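**From the sewing room, 3 Mar 2020**

Hello again, and thank you for all the letters about last month's piece on hemming. I had no idea so many of you felt strongly about slip stitch! Piyumi Munshi wrote two full pages (both sides) and I've pinned them up by the kettle, so consider that argument settled until she changes her mind.

This time I want to talk about curtains, as I've spent most of the winter making them. It started when we moved to Prerwood in August and found that the front bedroom faces straight into a streetlamp. I put up with it for months with a blanket and some bulldog clips, then gave in and ordered blackout lining, the heavy three-pass sort, and a bolt of cotton to go over it. What I hadn't reckoned with was the weight. My poor old machine went through the first side seam grumbling and then simply refused the second, and I ended up doing the header by hand at the kitchen table with a thimble I've had since school.

If you're tempted to have a go, measure the window after you've put the pole up. I did it before, like a fool, and the first pair came out 9 cm short, so they're now in the box room, where the window is smaller and the visitors are polite. Kumiko Sugiyama, who taught me most of what I know, says to cut nothing until you've slept on it, and she has a point.

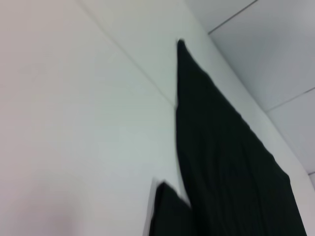 Dark cloth is the other thing I keep getting asked about. Man-lok Yang wanted to know whether a near-black would make her little dining room feel like a cave, and I said no, go for it, as long as the walls stay pale. I'm very fond of those blacks that have a bit of green in them, especially something matte hung against plain white, where the faint pleats lower down are about the only pattern you need. They do show every scrap of lint, mind you, and you'll want to check your thread in daylight. I bought what I thought was a perfect match from the market and got it home to find it was navy. Two reels of it! If anyone is sewing anything navy, please shout.

A word on fullness too. Most of the books say twice the width of the pole, and for a light cotton I'd go along with that, but with something heavy you can get away with a good deal less and save yourself the money. I used one and a half and I'm quite happy with how they fall. Let them hang for a week before you hem - the cloth drops more than you'd think - and use pins, not tacking, so you can fiddle.

Kenta Kaneko is after a second-hand overlocker and doesn't mind if it needs a service. He can collect. I've also got 23 brass curtain rings going spare, a bit scratched, free to anyone who'll give them a polish.

Next time it's cushions with piping, and I'll try to explain how I do the corners without swearing. Send me your questions before then, please, and photos if you have them.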